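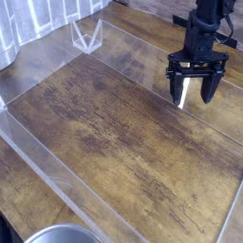
I'm trying to decide whether to keep the Koravura two-finger retrofit kit or send it back while the return window is open. It lists for $280 and I bought it through Pylypenko as the complete set: bracket, linkages, finger pads, cable, mounting screws. The job is putting packaged grocery items into a steel mixing bowl and taking them out again, on a tabletop cell with low clear acrylic walls. Mechanically it went on without trouble. My first concern is the cable. It leaves a loose loop on the right side of the wrist segment, and the manual only says to "allow slack for rotation" with no bend radius and no drawing. With the hand over by the back wall there isn't much room on that side, and I can see the loop catching the top of the acrylic once I start turning the wrist.

Second concern is the bowl. It's deep, with straight sides and a rolled rim. The bracket is a lot wider than the finger pair, so the linkage ends are going to meet the rim before the fingertips get to anything lying on the bottom. Kit weight is given as 181 g including the cable, which is fine for my arm. I have not found a number anywhere for how far the fingertips extend below the underside of the bracket when closed, and that's the number I need.

So:

Is there a shorter or side-exit cable for this kit, or do people tie the stock one down?

Has anyone used it for picking out of a container, as opposed to off a flat surface?

Is the extended finger set worth buying, or does it cost too much stiffness?

I don't need a recommendation for a suction gripper. Some of what I handle is wrapped loosely and the cups leak.

Asked by Zakhar Vasylenko
Filed under: Robotics & Automation > End Effectors > Product Questions

Svitlana Tkachenko answered:

I've had the same kit on a bench arm since May. Taking the questions in order.

Cable. There is a side-exit version. It is not on the main product page; look under spares. It uses the same connector at the hand end with a right-angle boot. The stock cable can be made to work. Set the wrist to the middle of the rotation you use, not the middle of what the joint allows, and fix the cable to the vertical segment with one hook-and-loop strap above the collar. Leave the remainder loose. Then jog slowly to both ends of your range and watch the connector. If the boot starts to lift, you need more slack below the strap. Don't use a zip tie on that cable. The jacket is soft and takes a permanent dent, and mine developed an intermittent fault at exactly that point.

Also set a wrist rotation limit in software. Grocery packages are mostly boxes, so you rarely need more than a half turn to line up with the long side.

Container picking. Yes, with limits. You are right that the bracket is the widest part and will reach the rim first. Whether this matters depends on the item more than the bowl. If the package lies flat on the bottom, you need the full depth of the bowl in finger length, and the stock fingers won't have it. If the package leans against the wall you can take it by the raised end and the bracket never has to go below the rim.

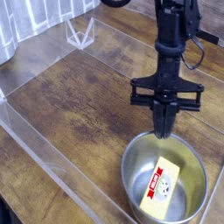
Package tilted in the bowl, fingertips at the rim.

That second position is the one to aim for. With a package leaning like this, approach the raised end and close across the narrow dimension. Here the fingers are lined up with the back half of the bowl while most of the package is toward the front, so a straight descent would put the tips behind a good part of it. I would shift the approach point forward a little and to the left, and match the wrist angle to the long axis of the package before going down. Come up vertically until you are clear of the rim before any sideways move.

Measure the extension yourself. Close the fingers, put a straightedge across the underside of the bracket, and use a depth gauge to the tips. Do it again fully open, as the tips move vertically as well as sideways on a linkage like this. The difference on mine is 7 mm. If you teach your approach height with the fingers closed and then descend with them open, that error goes straight into your clearance.

Extended fingers. I bought them and took them off. They reach further, but the tips splay under load and a smooth wrapper slides out. If you do buy them, get the textured pads in the same order.

Verdict on the kit: acceptable at the price for light boxed goods. Documentation is poor. I would keep it.

Comment from Zakhar Vasylenko: Thanks. I had not considered the vertical travel and have been teaching everything closed. Will measure on Sunday. The spares section does list the side-exit cable, under a part name I would never have searched for.

Reece Sugden answered:

Get a shallower bowl. Same kit here, never had an issue with it, but I use a flat tray.

Comment from Yareli Solís: The question says bowl.

Comment from Reece Sugden: I know, and a tray would fix it.

Tzu-hsuan Au answered:

Mostly agree with Svitlana's answer. A few additions from running this kit next to the Prumirwood one, which is the usual alternative.

The Prumirwood hand has a narrower bracket and gets lower into a container. It costs more, and the grip force setting is coarse, so soft packages come out with corners crushed. The Koravura is the better hand for anything you want to be able to sell or eat afterward. If your packages are all rigid, the Prumirwood is worth the difference.

On force: the default closing force is too high for a foil or paper wrapper. Start at 20 percent and go up until the item stops slipping on the lift. The manual starts you at the top and tells you to work down, which wastes product.

On the rim: add the bowl to your collision model as a solid cylinder slightly larger than the real one, with a separate opening for the fingers only. Most planners treat the hand as a single body, and then either refuse every pick or allow the bracket through. Split the bracket and the fingers into two bodies. Do the same for the acrylic walls, and enter them by hand from measurements. Depth sensors are unreliable on clear sheet and you get glare off it too.

Spares ship from the Flatville warehouse. Return terms are Pylypenko's and not the manufacturer's, so check whether a used strap or fitted screws count as "installed" before you start the clock on it. Mine was accepted with screw marks on the bracket, but I had to ask twice.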